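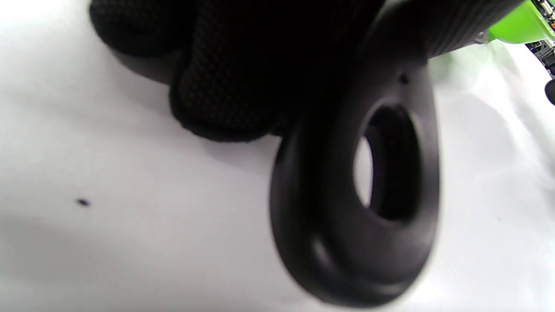 Black knit glove, black handle.

My grandmother's dumplings were never written down, which will surprise none of you who also had a grandmother. She was an Abou Jaoude before she married, and the Abou Jaoude women measured with their palms and with an old tea glass that had lost its gold rim long before I came along. When she passed, the glass went to my aunt, and the recipe went nowhere in particular. It was just sort of spread around the family, a little bit in everybody.

So this July I decided I would gather it up. I had some time off, I had a big bag of flour, and I had a list of relatives who like to talk on the phone (a longer list than I remembered!). I figured two or three calls would do it and I'd have a nice typed page to pass around by the end of the month.

Well. My aunt says the dough gets warm water and a spoonful of oil. My mother says cold water, no oil, and who told you oil? A cousin in Muvach, whom I had not spoken to in far too long, says her mother always put in an egg but kept quiet about it at family dinners. I wrote it all down in a green notebook and by the end of the first week I had 29 pages, a good half of them about weddings and who had moved where. I wouldn't trade those for anything, but they don't help you much when you're standing there with flour up to your elbows.

The rest time was the hardest thing to settle. I tried the dough right away, and it sprang back at me every time I rolled it. I tried it after an hour under a damp towel, and it was lovely and soft and rolled out thin as you please. My mother tasted both and said they were fine, in the voice she uses for fine. 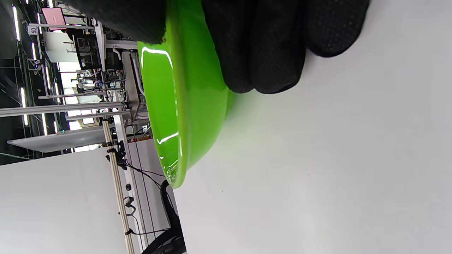
Majdi Chamoun wrote to me after I mentioned all this last time, saying that in his house the dough rested overnight, that an hour was for people in a hurry, and that I should try it his way once before I typed anything up. Fair enough, Majdi! I did try it. The overnight dough is a touch chewier and it holds a crimp better, and I have to admit I've gone over to your side, at least on days when I remember to start the evening before.

Then there's the fold. My grandmother made half moons and pinched along the edge with her thumb, so fast that as a kid I could never catch how it was done. I've been at it all summer and mine still come out a bit lopsided – some fat, some flat, one or two that look like they'd rather be something else. My aunt says that comes with the first 1000 and after that your thumb knows. I haven't the faintest idea how far along I am.

I've also learned that people feel very strongly about boiling versus the skillet. My mother boils and then stops right there. My aunt boils and then browns them in butter until the bottoms are crisp. I like them browned, with yogurt and a little dried mint, and I would eat them that way 5 nights a week if the rest of the household let me.
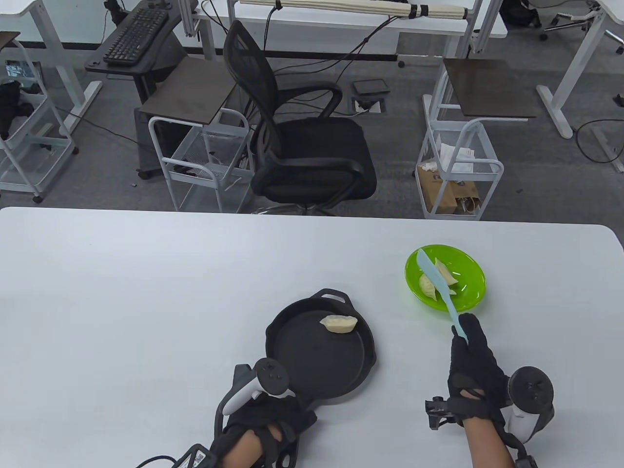

Butter burns before the dough gets any color, one reader commented, so use half oil and keep the heat lower than you think you need. That was very good advice and it went straight into the notebook, right under the egg.

The typed page does exist now, by the way. It has two versions of the dough on it, my mother's and my aunt's, side by side, and a space at the bottom for whatever my cousin remembers next. I mailed copies to everybody last week, and my aunt has already called with a correction about the salt.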